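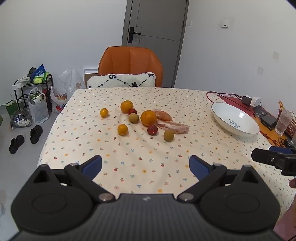 Modcombe 소개

안녕하세요, 정치와 법 이야기를 읽을 만한 글로 옮겨 적는 작은 매체 Modcombe입니다. 처음 오신 분도, 검색하다가 우연히 들르신 분도, 오래전부터 읽어 주신 분도 모두 반갑습니다. 소개 페이지치고는 글이 좀 깁니다. 줄여 보려고 몇 번 손을 댔는데 손을 댈 때마다 오히려 늘어나서, 이제는 그냥 두기로 했습니다.

저희가 주로 다루는 것은 국회 상임위원회 회의록, 지방의회 조례안, 헌법재판소와 대법원의 결정문입니다. 신문 1면에 실리는 큰 싸움도 가끔 다루지만, 마음이 더 가는 쪽은 조용히 통과된 개정안이나 결정문 뒤쪽에 붙은 보충의견 같은 것들입니다. 주차장 조례의 단서 조항 한 줄이 동네 가게 사장님에게 어떤 일이 되는지, 반대의견에 적힌 문장이 몇 해 뒤 다른 사건에서 어떻게 다시 인용되는지, 그런 이야기를 차근차근 쓰고 싶어서 시작한 곳이에요. 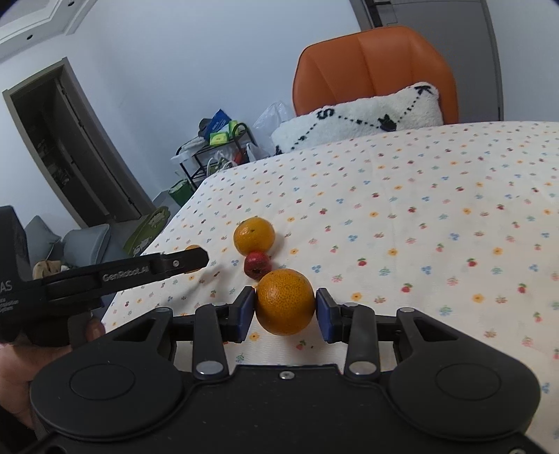
Trummer

Modcombe의 첫 글은 어느 해 5월 밤 11시가 넘어서 올라갔습니다. 선거 공보물을 나란히 놓고 읽다가 공약의 재원 칸이 하나같이 비슷한 말로 채워져 있는 것이 답답해서 쓴 글이었지요. 지금 다시 읽으면 문장이 너무 뜨겁고 쉼표도 지나치게 많습니다만, 지우지 않고 그대로 두었습니다(부끄러워도 기록은 기록이니까요). 그 글을 읽고 자기 동네 공보물을 봉투째 보내 주신 분들이 계셨고, 답장을 쓰다 보니 다음 글이 되고, 또 그다음 글이 되었습니다.

지금은 38명의 필진이 함께 글을 씁니다. 법원 출입 기자였던 분, 의회 사무처에서 일했던 분, 학교에서 사회를 가르치는 분, 번역을 하시는 분도 있고, 본업이 정치와 아무 상관이 없는 분도 꽤 됩니다. 생각도 제각각이라 편집 회의가 조용히 끝나는 날이 드물어요. 선거제도 이야기가 나오면 특히 그렇습니다. 그래도 한 가지는 다 같이 지킵니다. 원문을 읽지 않은 사람은 그 원문에 대해 쓰지 않는다는 것입니다. 다른 매체의 기사만 보고 쓴 초고는 아무리 재미있어도 돌려보냅니다.

무엇을 펴내고 있나요

가장 오래된 것은 뉴스레터 'Gandness'입니다. 한 달에 2번, 아침 7시에 나갑니다. 출근길에 끝까지 읽으실 수 있도록 길이를 맞추려고 애쓰고 있는데, 예산 심사 철이 되면 번번이 실패합니다. 그럴 때는 점심시간에 나누어 읽어 주세요!

두 번째는 자료실 'Tustovex'입니다. 기사를 쓰면서 모은 회의록, 의안 원문, 결정문 요지를 주제별로 묶어 둔 곳으로, 지금까지 2,000건의 문서가 올라가 있습니다. 가입하지 않아도 누구나 볼 수 있고, 수업 자료로 쓰셔도 됩니다. 출처만 적어 주시면 따로 허락을 구하실 필요는 없습니다. 오래된 스캔본은 글자가 흐린 것도 있어서, 읽기 어려운 문서를 알려 주시면 시간이 걸리더라도 다시 입력해 올리겠습니다.

낭독 모임도 있습니다. 판결문을 소리 내어 읽는 모임이라고 하면 다들 웃으시는데, 막상 와 보시면 생각보다 금방 시간이 갑니다. 한 번에 45분만 읽고, 나머지 시간은 차를 마시며 이야기를 합니다. 한 문장이 한 쪽을 다 차지하는 대목에서는 돌아가며 숨을 골라야 해요.

돈은 어디서 나오나요

자주 물어 주시는 질문이라 여기에도 적어 둡니다. Modcombe는 정당, 후보자, 선거 캠프의 광고와 후원을 받지 않습니다. 운영비는 독자 후원금과 강연료, 그리고 필진이 함께 만든 소책자 판매 수익으로 충당하고, 수입과 지출 내역은 해마다 홈페이지에 공개합니다. 필진이 특정 정당의 당원이거나 과거에 선거 일을 도운 적이 있으면 해당 글 끝에 그 사실을 밝힙니다.

틀린 내용이 있을 때

저희도 틀립니다. 조문 번호를 잘못 적은 적도 있고, 표결 결과를 거꾸로 옮겨 하루 종일 사과 메일을 쓴 적도 있습니다. 고친 부분은 글 맨 위에 원래 문장과 함께 남겨 둡니다. 잘못된 곳을 발견하시면 글 아래쪽 '정정 요청'으로 알려 주세요. 짧게 쓰셔도 되고, 근거 자료를 붙여 주시면 더 빨리 확인할 수 있습니다.

글을 보내고 싶으신 분께

투고는 늘 열려 있습니다. 완성된 원고가 아니어도 좋고, 우리 동네 의회에서 본 이상한 안건 이야기 한 토막이어도 좋습니다. 답장이 조금 늦을 수는 있지만 보내 주신 글은 빠짐없이 읽습니다. 실리게 된 글에는 원고료를 드리고, 제목은 꼭 글쓴이와 상의해서 정합니다. 원고와 제안은 홈페이지의 '투고하기' 메뉴로 보내 주시면 됩니다.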